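Evaluating a two-arm bag task: how do you score partial progress, and does the wall count?

Posted by Kamlesh Kandpal in Manipulation / Evaluation

I'm writing up results for a bimanual policy that handles thin plastic shopping bags, and I'm stuck on how to report them. The task starts with filled bags on the carpet and a hook on the wall. The arms have to pick up a bag between the two grippers, bring it to the hook and hang it by the handles. We trained on 343 teleoperated demonstrations and then ran 40 evaluation rollouts. The head camera view during the work looks like this:

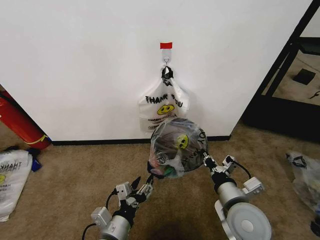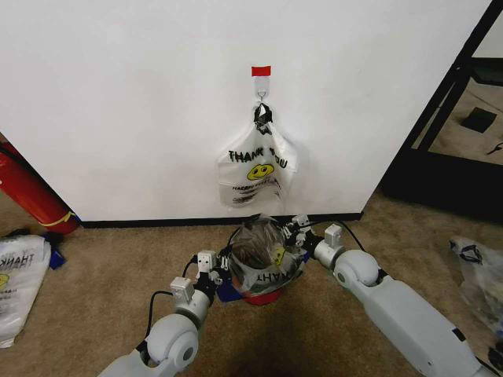
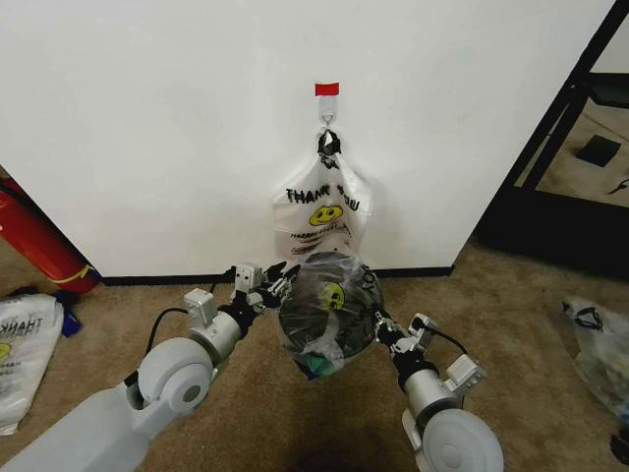
Head camera, both grippers on a bundled bag in front of the hook. The strip of red tape is directly above the hook in all three.

The policy gets a bag up between the grippers most of the time. What happens after that is much more mixed. Sometimes the handles are under the bag and can't be reached. Sometimes the policy brings the bag to the wall and stays there, pressing. My current scoring is success or failure at the end of the rollout, and it makes two very different policies look the same.

My questions are these. Is there a sensible way to give partial credit without it turning into a number I made up? And should I be worried that the tape and the hook never moved in the training data? A colleague in our group says the policy is finding the tape and doesn't know anything about hooks. I have no idea how to check that short of collecting everything again.

The policy takes the head view and two wrist views. The baseline is the same network with the head view only.

Melaniia Shevchuk
Marked as accepted

I have done this kind of evaluation for towels and for bags, and I would stop looking for a single number. Report stages. For your task I would use 4:

Bag lifted clear of the floor.
At least one handle free and held by a gripper.
Handle over the hook.
Both grippers open and the bag stays up.

Each stage is a yes or a no, and a rollout gets the highest stage it reached. Then you print how many rollouts reached each stage, for each policy, in one table. Don't average them. An average of 2.5 tells the reader nothing, because a policy that always stops at stage two and a policy that either fails at once or finishes can come out alike. The table shows the difference right away.

Write the stage definitions before you watch the videos. This matters more than which stages you pick. We once defined "handle held" after watching and two of us scored the same clip differently, and we had to redo the whole set. Decide now what happens when the bag is held through a fold that may or may not be a handle. I would say it doesn't count unless the loop can be seen open in one of the camera views. Also decide how long "stays up" is. We use ten seconds after the second gripper lets go.

In your pictures the grippers are pressing on the two sides of the bundle, and that is a fine way to lift but it leaves no hand for the handles. If many of your rollouts end there, then the result you have to report is about regrasping, and I would say so in the text. Look at how your demonstrators did it. If they put the bag down, found the handles and picked it up again, the policy has to learn to give up a good grasp, and those moments are a small part of each demonstration. Count how many of your 343 contain a regrasp. If it's only a handful, you have your explanation.

There is also already a bag on the hook in what you posted. Is that part of the task? Hanging a second bag over a first one is harder than an empty hook, as the wire loop is partly taken up by the first bag's handles. If your rollouts mix the two starting conditions, split the table. Please don't pool them.

On the tape, your colleague may be right and it's cheap to find out. You don't need new demonstrations. Keep the trained policy as it is and change the wall:

Take the tape off and leave the hook where it is.
Move the tape a hand's width to one side and leave the hook.
Put both back and move them together to a new height.

Ten rollouts of each is enough to see a large effect. If the bag follows the tape in the second case, you have your answer. Tell the readers which rollouts were done with which wall, and keep these apart from your original 40.

One more thing. The other objects near the wall (the red cylinder with the yellow band on the left, the black metal frame on the right) look to be in nearly the same place in all three views. A policy can use those to find its position as well as it can use tape. I'd cover or move them in one more set of rollouts if you have the time.

Haf Ellis

Agree with the stages. I'd add confidence intervals. With 40 rollouts the interval on a success rate is wide, wider than most people expect, and if your full model and your baseline are only a few rollouts apart you can't claim much. Use Wilson intervals; they behave better near zero, where your last stage may well be.

And alternate the two policies. Don't run all of one in the morning and all of the other after lunch. Thin bags wear out. By the end of a day the handles are stretched and the plastic has gone soft, and whichever policy ran second gets a different object. We swap bags on a fixed schedule and write down which bag was used in each rollout.

Mulugeta Shiferaw

just use more demos. we went to 317 on the Pokomus setup and it was fine

Melaniia Shevchuk

He has 343 already.

Kamlesh Kandpal

Thanks, this helps. The bag on the hook is there in part of the rollouts and I had pooled them, so the table will be split. I went through the first batch of demonstrations for regrasps and there are fewer than I thought — the operators mostly tried to work a handle loose while still squeezing the bag. I'll go through the others before I change anything.

Tape test is set up for tomorrow. I'll post the counts for the three wall conditions in this thread.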